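Getting ready for the remodel crew: quick tips

Updated 26/05/2025 by Miłosz Michalski

Short list, typed fast. We've had contractors in twice now – kitchen first, then the hall bath – and I learned most of this the dumb way.

Before they come

Get the start time in writing. A text is fine. "Morning" means anything.

Clear a path from the door to the work room, 35 inches wide if you can manage it. A vanity in its box is wider than you think.

Cover vents with plastic and painter's tape. Change the furnace filter after, not before. I did it before. Waste of a filter.

Unplug whatever's on the shared wall and get cords up off the floor, dust loves them. Coil, tie, label. Bread bag tags work fine as labels.

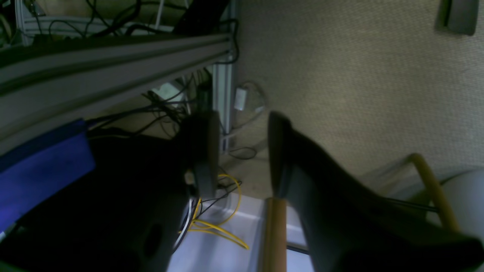

Cables and a small white adapter down on the carpet.

Adapters go in a zip bag taped to the thing they belong to. Do it the same day or you'll be guessing come May.

Carpet: stick-down film, the kind on a roll. We used Tovex. Don't leave it longer then the package says, it gets gummy and you'll be picking at it with a butter knife.

Money stuff

Three quotes. Same scope on every one or you can't compare. Ours had one with demo left out, looked like a bargain, wasn't.

Never the whole deposit up front. We paid 20 percent, then by stage. Ventura was ok with that, the other outfit wanted half and got snippy.

Ask who pulls the permit. Ask again.

Keep back the last payment till the punch list is done. Ours ran to 29 items, mostly caulk and one cabinet door that wouldn't close.

Clothes and linens

Drywall dust gets in closed closets. Sheet over the rod, towel along the bottom of the door. T-shirts come off the shelf, get folded flat and go in lidded bins. Shake dusty stuff outside before the washer, otherwise you get paste in the drum. 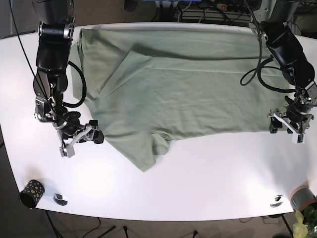

After they leave

Vacuum first, then damp cloth. Wet first = mud. Allow 6 passes on window tracks, no joke.

Run the bath fan a full day after grout sealer.

Leftover paint – write the room and the date on the lid. Ours says "Loladix hall" and thats all I need.

Photograph the shutoff valves before the wall gets closed up. Print one, stick it inside the vanity door.

Reviews: write yours within the week, while you still remember the foreman's name.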